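Fitting a cloth sling shelf between poles

A sling shelf is a piece of cloth tied at the corners to upright poles. It holds light things such as hats, scarves and soft toys, and it comes off for the wash. Soledad Tlapale sent in her method after putting up 2 of them in her sewing room in Grovville.

Put a plastic sheet on the floor before you start. White cloth picks up every bit of grit.

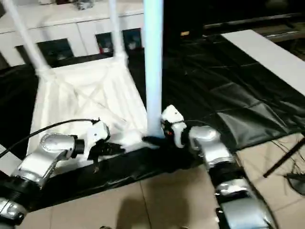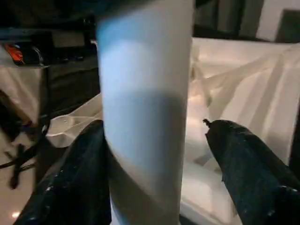 Tying the corners

Start with the far corners. Gather about a hand's width of cloth, wrap it once around the pole and knot it on the outside. Do the near corners last, and keep one hand on the front edge while you tie — it likes to slide down.

Leave some sag. A sling pulled tight puts all the strain on the knots and leans the poles inward. A dip of 3 inches is plenty for a shelf 18 inches wide.

Smoothing the creases

Long diagonal creases mean one corner is tied higher than the one across from it. Lower that knot a little and check again. Small bunched folds along the front can be worked out with your fingers toward the nearest pole.

If the knots slip

Smooth poles are the usual trouble. Wrap a wide rubber band around the pole first and tie over it. Baltazar Ibarra uses a strip of old bicycle tube, which grips better and lasts almost 6 years.

Wash the cloth cold and hang it back up damp.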